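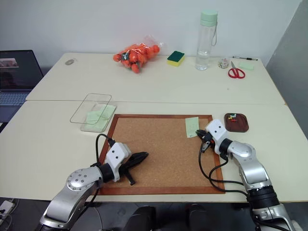 Tableau de liège à cadre brun-rouge et punaises de couleur, sur la table.

Espace d'échange des personnels – Aménagement des locaux
Sujet : Tableaux d'affichage en liège, choix du mode de fixation des notes

Services_Generaux_Jutance
14 mars 2024
Mesdames, Messieurs,
Dans le cadre du réaménagement des espaces communs du site Jutance, le service envisage de doter chaque salle de réunion d'un tableau en liège encadré, du type présenté en tête de ce sujet. Le besoin porte sur 13 tableaux. Le format n'est pas arrêté à ce jour.
Deux points sont soumis à l'avis des utilisateurs : le mode de fixation des documents (punaises ou notes repositionnables) et le rangement des fournitures. Les contributions seront reçues sur ce fil jusqu'à la fin du mois de mai. Il est rappelé que l'affichage réglementaire relève d'un autre dispositif et n'est pas concerné.
Marcelino Tavares, services généraux

m.rajan
Monsieur,
Le secrétariat du bâtiment Rao est favorable aux punaises. Les notes adhésives tiennent mal sur le liège, dont la surface s'effrite légèrement avec le temps. Nous en avons retrouvé plusieurs au sol après un week-end, parmi lesquelles une consigne de fermeture.
Je suggère par ailleurs que le code couleur soit fixé par écrit. Le jaune, le rouge, le vert et le bleu pourraient correspondre respectivement aux informations générales, aux urgences, aux congés et aux réservations de salle.
Murali Rajan

accueil_batB
Nous ne partageons pas cet avis. À l'accueil, les punaises tombent, roulent sous les meubles et finissent dans les semelles. Une boîte de 200 punaises a été ouverte à la rentrée, il en reste une poignée. Les notes repositionnables conviennent parfaitement pour un message valable une journée, à condition de les remplacer le soir.
Quant au code à quatre couleurs, il paraît difficile à faire respecter. Chacun prend la punaise la plus proche.

m.rajan
Je prends note de l'observation relative à la sécurité. Elle plaide toutefois pour un contenant adapté, comme le petit plateau brun foncé visible à droite du tableau, et non pour la suppression des punaises. Je maintiens la proposition relative aux couleurs, qui a été appliquée chez nous sans difficulté.

doc_cellden
Bonjour à tous,
Le centre de documentation Cellden utilise les deux systèmes : punaises pour les documents affichés plus de 72 heures, notes pour le reste. Les notes sont placées en haut à droite, près du cadre, et le milieu du tableau est réservé aux pages A4.
Une question au service : un plateau ouvert est-il prévu, ou un modèle à couvercle ? Le bac en plastique transparent posé à gauche du tableau serait commode pour les feuilles en attente, mais trop encombrant sous un tableau mural.

Services_Generaux_Jutance
En réponse à doc_cellden : le modèle de rangement n'est pas encore retenu. Un devis a été demandé à la société Costavis pour des boîtes à couvercle. L'enveloppe totale de l'opération, fixations murales comprises, est de 3000 euros.
La répartition selon la durée d'affichage sera étudiée. Le code couleur demeurerait facultatif – chaque bâtiment pourrait l'adopter par note interne.

accueil_batB
Un code facultatif, différent d'un bâtiment à l'autre, sera source de confusion pour les agents qui circulent entre les sites. Nous demandons qu'il soit commun ou abandonné. La boîte à couvercle, en revanche, nous convient.

m.rajan
Sur ce dernier point, nous sommes d'accord. Je transmettrai au service la note en vigueur au bâtiment Rao, afin qu'elle puisse être comparée aux pratiques des autres sites.

Services_Generaux_Jutance
Le service vous remercie et attend la note de M. Rajan. Le sujet reste ouvert aux contributions des autres bâtiments.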